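Budgeting for a humanoid: your questions

What should we budget for besides the robot?
Hands! They take the knocks, so price a spare pair early. Dakwood set aside 900 pounds for floor tape, cables and table props, and we love how far that went.

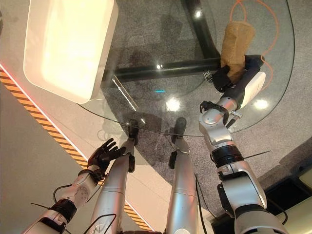 Spare fingers come on a separate quote, so ask for it by Friday.

Do we need a special room?
No, a carpeted corner is a great start. 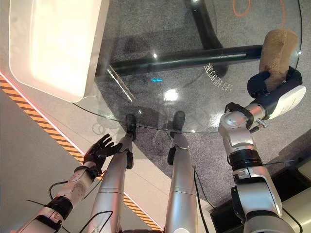 Leave room for a charger too. Delali Wumbei can send you our floor plan.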